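Home | Talks | Notes | Contact

Speaker notes, Sivham staff session

Hi all, I run the floor crew at Clamow, and I'm the one who grumbled when the robots came!

(pause) Before: 8 of us, bending down roughly 600 times a shift. My knees still remember.

Now the arms do the floor pickup and we do the deciding. Which pair, which shelf, is it even worth keeping? Four people moved to sorting and I moved to a chair (slow down here, let them laugh).

What I miss: the talking. You chat when you're tidying side by side, and a screen just doesn't do that. Ask Jetham how they handle breaks.

Next two slides, then questions.

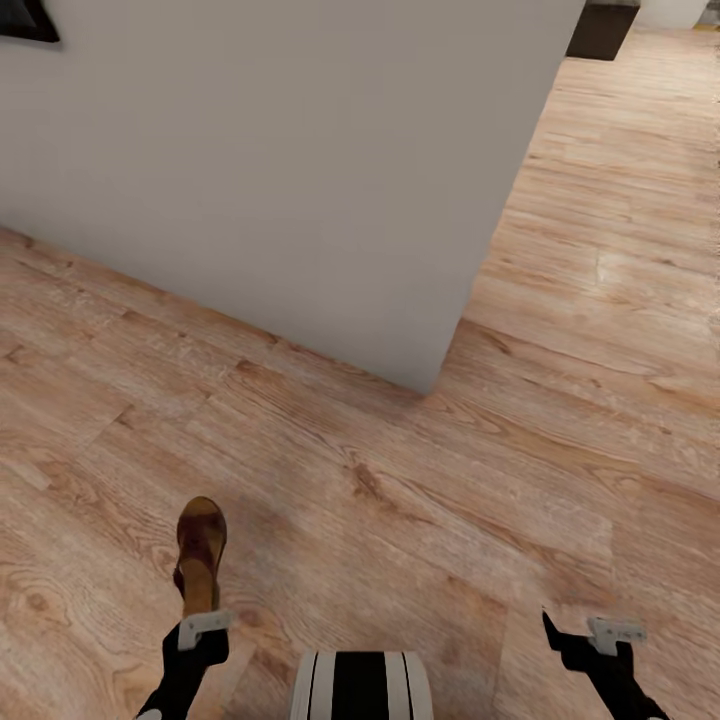
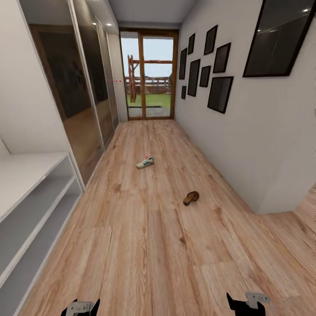 Shoe pickup in simulation, two arms, wood floor.

Contact the talks desk | © Sivham | Back to top

Related
Kiiskinen: night shift, one year on
Retraining at Jetham
Who fixes the gripper?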